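Pirno Room Kit, Set-up Guide
Section 4: Table wipe-down and paper roll

Do this section after the chairs are in and before anything else goes on the table. Allow 30 minutes the first time, a lot less once you know it. 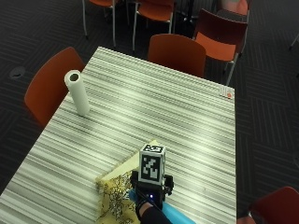

4.1 Before you start

You need one paper roll, one spray bottle (water with a drop of dish soap, 500 ml is plenty), one dry cloth. Gloves if your skin is touchy. Bokar rolls fit the Pirno holder, so do most plain ones. Check the core before you buy a case.

Lights on full. Striped tops hide smears, you only find them when the overhead light hits at an angle. Look from both ends.

4.2 Wiping the table

1. Clear everything off. Tags, clips, stickers, crumbs. Check the corners, small stuff ends up there.
2. Stand the roll upright on its end, a hand's width or so in from the edge. Not on its side. It will roll.
3. Tear off two sheets. Fold once.
4. Spray the paper, not the table.
5. Wipe along the stripes first, far end to near end. Overlap each pass a little.
6. Turn the paper over and go across the stripes.
7. Do the white edge last with a fresh sheet. Go slow, it picks up gray marks from sleeves and chair backs.
8. Dry with the cloth. Don't leave it to air dry, you get rings.

NOTE: If a mark stays after two passes, leave a damp sheet on it for a minute and try again. Ink usualy needs three.

CAUTION: No scouring pads, no bleach, no nail polish remover. They dull the shine and it doesn't come back.

CAUTION: Don't let water sit along the edge strip. The glue lets go. Table at Vrabec had to be re-edged over this.

4.3 Fitting the roll on the holder

Skip this if you keep the roll loose on the table. Fine for daily use.

1. Set the holder base down flat, post up.
2. Drop the roll over the post, core first. Loose end should come off to the right.
3. Press down till it stops. Dont force it. If it's tight, the core is crushed, squeeze it round again by hand.
4. Pull one sheet to test. Base should stay put.

NOTE: Holder is part 229. Spare foot pads are part 2229. People mix these up on the order form, read it twice.

4.4 End of day

Chairs back to the table, not touching the edge. Bottle off the table. Roll can stay. Full wipe every Sunday, quick wipe otherwise.

Parts and holder questions to Siebe Postma. Damaged tops to Pavithra Shenoy, send the table number with it.

Next: Section 5, Chairs and floor.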